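Jun 10, 2022

I have been on one adventure vacation in my life, and I paid extra for the word "authentic." It was seven nights of hut-to-hut walking with an outfit called Drestel, in hills I could not have found on a map, and I had a very nice time. My quarrel is with the brochure.

The brochure promised I would "leave the trail behind." We were on the trail the whole week. It had signposts. On the third day it had a handrail. Our guide, Halina Krawczyk, had walked it so often that she could tell us where we would want to stop and complain, and she was right to within a few yards. She kept chocolate for those spots.

I liked knowing where I was. I suspect most people who book these trips do too, and the companies know it, and still the copy gets wilder every year while the walking gets tamer.

## The price of getting lost

Drestel's cheapest week comes with a map, a list of huts and a phone number. The one I booked adds a guide. The top one, called Untamed, adds a van for your bags, a cook and a hot shower every night. So the more you spend, the further you get from anything untamed, and the louder the name becomes. I asked the man who runs the booking desk, Hnat Kobzar, why the plain week wasn't the one called Untamed. He told me that people who buy the plain week don't read the names.

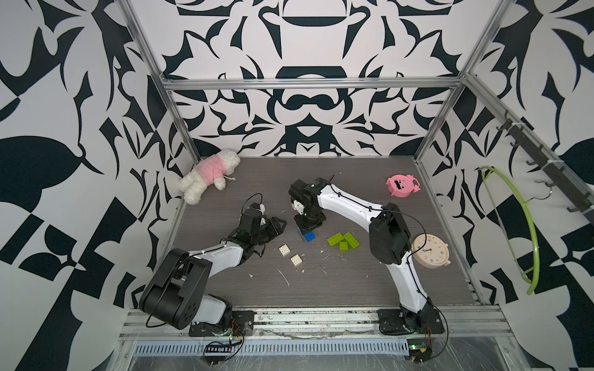 *Two arms mounted on the front rail, patterned walls behind.*

Then there is the gear list. Mine ran to 159 items, and I own perhaps a third of them now, including a whistle, a second whistle and a towel the size of a slice of bread. Lev Stetsiuk, who shared my bunk room, had brought a pair of old sneakers and a raincoat from his car. He was dry when I was dry and soaked when I was soaked. He also got to the hut first, having nothing on his back to speak of.

I don't blame the shops. If you tell a nervous person that the hills are dangerous and then show him a wall of whistles, he will buy a whistle. I would only like someone to admit that the hills in question have a bakery at each end.

The reviews are no help. Scroll through Triralach, where everyone I know goes to compare these trips, and you'll find 8 out of 10 for a rainstorm and a furious paragraph about breakfast. One woman gave her week a low score on the grounds that she saw other hikers. She had gone in August. I'd love to know what those other hikers wrote about her.
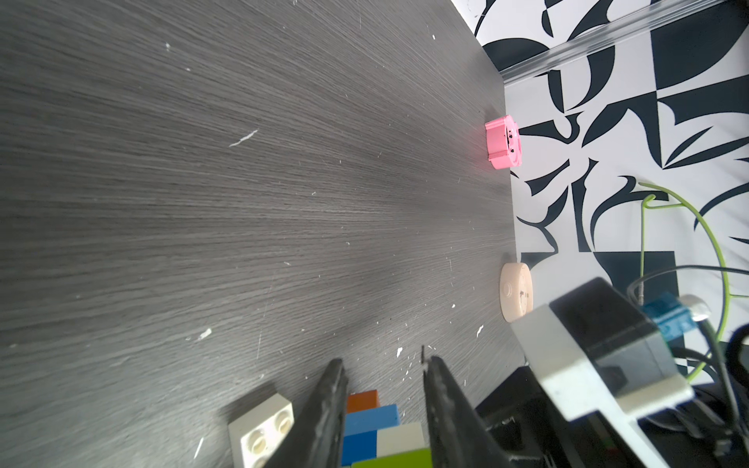 ## What I would sell instead

Put the facts on the front page. Tell me how long each day's walk is, how steep the worst hill is and what's for dinner. Say there will be roughly 100 other people on the path if the weather is good, and that most of them will say hello. I would book that trip tomorrow, and I'd pay for the guide again, mainly for the chocolate.

I put this to Khrystyna Panasiuk, who writes the brochures for Brivby, a smaller company with much the same huts. She was patient with me. They tried it one season, she said, with a plain gray leaflet that gave the distances and the bus times. Bookings fell. The next year they put a cliff on the cover, with a tiny person on top of it, and the phone started ringing. The cliff is not on the route.

I have already asked her for a place in August, on the one with the cliff.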